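Thread: Hanging tools on a perforated board - worth it or not?

### mudroom_dale

I have a one-car garage and I'm tired of digging through drawers. I'm looking at the Praltwood perforated steel panels. Three of them would cover the wall over my bench. The store wants 90 dollars a panel. Has anyone used these for more than a year? My main worry is hooks falling out every time I take down a wrench.

### kettlebox

I put up two of them in April of last year. The panels are fine. The hooks that come with them are not. I replaced all of mine with the Kobori locking type and they have stayed put. Leave an inch of space behind the panel or the hooks won't seat.

### BPickering

I disagree about the wall. I had a board up for years and everything on it got dusty. Drawers with foam cutouts are better for anything you want to keep clean, like calipers and taps. I use the board for clamps and extension cords now.

- Beryl Pickering

### kettlebox

Dust depends on what you do in there. I don't run a table saw. If you do, then yes, calipers go in a drawer.

### mudroom_dale

No table saw, only a miter saw that I roll outside. What about weight? I have a Nosovetti vise I would like to store on the wall when it's not in use. It's 8 pounds with the base.

### gravel_ron

Steel panel into studs will hold that. Hardboard I wouldn't trust with it. Use washers behind the screw heads and hit every stud, don't skip one in the middle to save time. My neighbor skipped one and the board bowed.

Also think about laying a panel flat. Mine is the top of my sorting table. Pegs go in wherever I need a fence, and small parts stay where I set them.

### BPickering

Flat is a bad idea for small parts. Screws go straight through the holes. I did it for one winter and was on the floor with a magnet every night.

### gravel_ron

Depends on the hole size and what you keep on it. Cans and bigger stuff are no trouble.

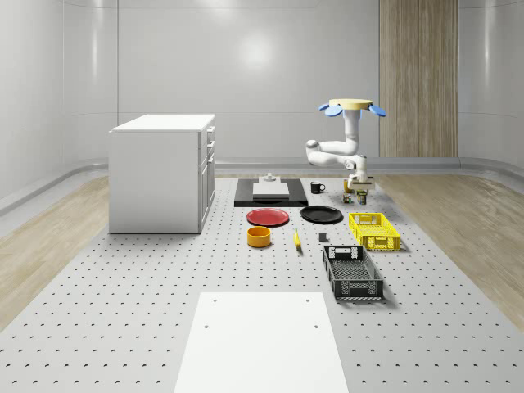
### kettlebox

Beryl is right about screws. You could put a rubber mat over half of it and leave the rest open for pegs. Griltness sells a mat that cuts with scissors.

### mudroom_dale

Okay, going with two panels on the wall to start and a cheap drawer unit for the measuring tools. I'll skip the flat one for now. Does the Kobori hook pack come with the long ones for clamps?

### kettlebox

No, the long ones are sold separately. Get the six-inch.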